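3 August 2023

Reading notes, continued from the last book. This is the wartime production history Heather Dunbar lent me, the fat one on dispersed aircraft manufacture. I've got through four of the long chapters and I'm less sold than she is. Writing it down now while the complaints are fresh, and so Tharun K. can argue with me in the margin.

The author's main claim is that the shadow factory scheme worked because the car firms brought mass production habits into airframes. He says so in the introduction and again at the head of nearly every chapter. What he has to show for it is mostly ministry correspondence, and ministry correspondence is people telling other people that things are going well. I'd want shop records. Man-hours per airframe by month, scrap rates, number of drawing changes issued after the jigs were built. He gives man-hours for one type only, and the series starts after the factory had already been running for a good while, so the worst months are missing. Any learning curve looks gentle if you start it halfway down.

The footnotes are uneven too. Chapter 2 is solid. Chapter 3 leans on a single postwar memoir by a works manager who had every reason to make his own plant look good. I checked the page Heather had flagged (318) and the "doubling of output" there compares a winter quarter with a summer one. No mention of blackout hours, no mention of the holiday shutdown. Maybe it did double. I can't tell from this.

Better section: subcontracting. He follows one set of wing ribs from the sheet metal shop to the final assembly hall and lists every place they stopped on the way. This is the kind of thing I bought the last three books hoping to find. The ribs spent far more time waiting in stores than being worked on, and the delay was nearly always inspection paperwork. He doesn't make much of it, oddly. It sits there in the middle of the chapter and then we're back to cabinet minutes.

I typed his table of rib batches into the Kolurow sheet to see if the totals hold. They don't quite. The table has 1560 ribs leaving the press shop and the text says all were delivered by September, but the delivery column stops before it gets there. Either a row was dropped in printing or he rounded in the text and didn't say so. Wrote to Arvo Niskanen, who has the earlier edition, to ask if his copy has the extra row. If it's missing there as well then it's the author's slip and not the typesetter's. 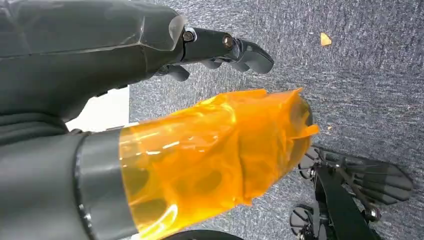 How much of the early delay was really down to labor shortage?

Less than the book says, going by its own evidence. In the rib example the presses were staffed and the parts existed. They were sitting in a store waiting for someone to stamp a form. Labor was short later on, and he may well be right about the later period, but he uses the later figures to explain the earlier hold-up.

Tharun Thomas raised the same point about the contracts chapter when we talked on the phone. The author treats the switch from cost-plus to fixed price as the thing that brought unit costs down. But the switch came after the first big batches, when costs would have been dropping anyway as crews got used to the work. To separate the two you'd need a pair of plants building the same type, one on each kind of contract. He has such a pair, I think, or nearly. Appendix B lists both. He never puts them side by side.

I tried it with what's in the appendix. Problems:

- the plants report in different months
- one counts spares as part of an airframe order and the other leaves them out
- neither says if the engine mounts were bought in

So I got a number, and then I crossed it out. It leaned the way I wanted it to, and that made me trust it less.

On the question of jigs. He repeats the old story that the drawings sent to the new factories were hand-fitting drawings, no use to anyone without the parent firm's fitters standing beside them. I've read this in every book on the subject and I have yet to see anyone reproduce a drawing. It's probably true of some types. Loose tolerances on a drawing don't prove loose work in the shop, and a car firm complaining about the parent's drawings in a letter is also a car firm explaining why it's late. I'd like to see the same part drawn by both. Arvo Turunen thinks the Lappalainen papers have a few sheets of this kind, in a box that was never properly listed. He thought so last year as well. Have asked again.

Prices. The author gives everything in pounds of the day and then, in the last chapter, switches to index numbers without stating the base year. I spent an hour trying to work backward to it. Two candidate years fit equally well, so any comparison between chapters 4 and 5 is no use to me until somebody finds out.

Heather's view, for the record, is that I'm asking a general survey to be a set of accounts. Fair enough as far as it goes. But the jacket calls it an economic study, and it does a lot of "therefore" for a book with one proper cost series in it.

Still to do:

- finish the chapter on repair organization (skimmed only, looked thin, might be wrong about that)
- compare his repair totals with the ones in the Leline pamphlet, same period, and check if both count a wing swap as a repaired aircraft
- pull the footnote on propeller supply, the reference seems to be to a file that covers something else entirely
- return the Serkico catalog to Tharun K., it's been on my shelf far too long

Added after lunch: Niskanen wrote back. His edition has the same table with the same gap, and in his the text says "nearly all" were delivered. So somewhere between the editions "nearly" went missing. I'm going to go through the other places where the wording is that confident and ask him to read me his version of each.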